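4.2 Descaling the Plimance kettle

Descale once a month, or after every 200 boils if your water is hard.

1. Unplug the kettle and let it cool fully.
2. Pour in 900 ml of cold water and one sachet of descaler.
3. Plug in, bring to a boil, and switch off.
4. Wait 4 minutes, then empty into the sink.
5. Rinse twice with fresh water.

Caution: Do not put the base in water. Wipe it with a dry cloth only. 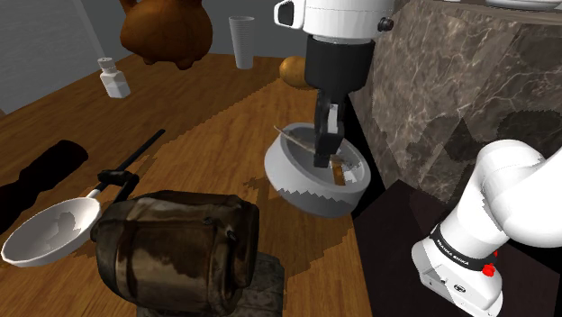
Krisztina Szilágyi asked whether vinegar can be used in place of the sachet. It can – use one part white vinegar to two parts water, and rinse four times. The smell may last until the next day.

Note: If scale is still visible on the heating plate, repeat steps 2 to 5. Do not scrape it with metal tools. Replacement sachets are sold under part number 263.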